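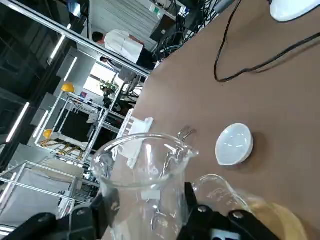 Glassware and a porcelain dish on the bench, teaching lab.

Bench glassware: revised handling and replacement rules

The Surkis teaching laboratory has revised its rules for shared glassware. The changes apply to beakers, evaporating dishes and test-tube racks, and they take effect at the start of the May session. Volumetric flasks and burets stay under the existing sign-out system.

Beakers

Inspect the rim and spout before filling. A chip on the spout disturbs the pour and tends to send liquid down the outside wall, so chipped beakers go directly into the broken-glass bin and are not returned to the shelf. Star cracks in the base are harder to find. Hold the beaker up to a light and rotate it once.

Printed graduations on a beaker are approximate. The usual tolerance is 5 percent of the marked volume, adequate for making up a wash solution and inadequate for a standard. Use a graduated cylinder or a pipet where the written procedure gives a volume to more than one significant figure. Beakers with worn markings may still be used for waste collection and water baths.

Porcelain dishes

Fill evaporating dishes to no more than two-thirds of their depth. Heat gradually, and let the dish cool on a ceramic mat before moving it to the benchtop. Glaze that has gone dull or crazed holds residue and will affect mass readings. Such dishes should be set aside in the tray marked Clarorier, next to the balance room door, where they are collected for replacement.

Racks and cords

Plastic racks are not to be placed in the drying oven, which is now set at 50 °C but is raised without notice for other work. Rinse them and stand them inverted on the drainboard.

Power cords on the bench should run to the rear outlets wherever the length allows. Keep liquids clear of any cord that has to cross the work surface.

Stock

The count completed for this issue found 341 usable beakers in all sizes. A further 7 were withdrawn for damaged spouts. Replacements have been ordered through Nwankwo and will be shelved by size in the cabinet opposite the fume hoods. The older mixed stock in the lower drawers remains available until the new shelves are labeled.

Breakage slips are kept at the end of each bench. Write the item, the nominal volume and the bench number.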